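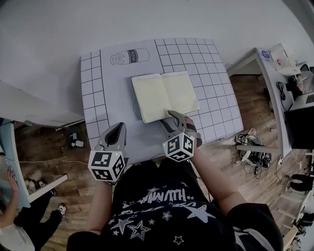 **Department of Campus Mobility and Transport Services | Equipment Reviews**

## Vasico Cargo 2 Electric Bicycle

The department received two Vasico Cargo 2 bicycles in November for use by mail, grounds and library staff. This review covers their first 19 weeks in service and is intended for units considering a similar purchase.

### Performance

The bicycles were ridden a combined 1,536 miles, mostly on short trips between the main campus and the Erach annex. The motor gives steady help from a standing start, even with a full front box, and the climb on Kaczorowski Street can be managed in second gear. Steering is slow at walking pace. New riders needed a practice session before they were comfortable turning with a load, and the department now requires one.

Braking was predictable in rain. The front pads were replaced once on each bicycle.

### Battery and charging

A full charge takes seven hours, longer than staff had expected from the sales material. Overnight charging suits the mail route, which starts at 6 a.m., but a bicycle returned low at noon is of little use that afternoon. The battery can be removed for charging indoors. Its lock is stiff, and the key must be held in place while the battery is lifted out - an awkward task with gloves on.

### Storage and security

The front box is deep enough for two standard mail crates and closes with a hinged lid. The lid seal came loose on one bicycle and was replaced by the dealer, Sodeck, under warranty. The frame lock works well, although it does not replace a chain at outdoor racks.

### Service

Sodeck answered most requests by the next working day. Parts for the rear hub took longer, and one bicycle was out of use while the order was pending. Units that depend on a single bicycle should ask about loan equipment before signing a service agreement.

### Recommendation

The Cargo 2 is recommended for fixed routes with overnight charging. It is not recommended for shared pools in which several riders need the same bicycle during the day.

Reviewed by Fenna Goossens, Fleet Coordinator. Trial rides may be requested through the department office.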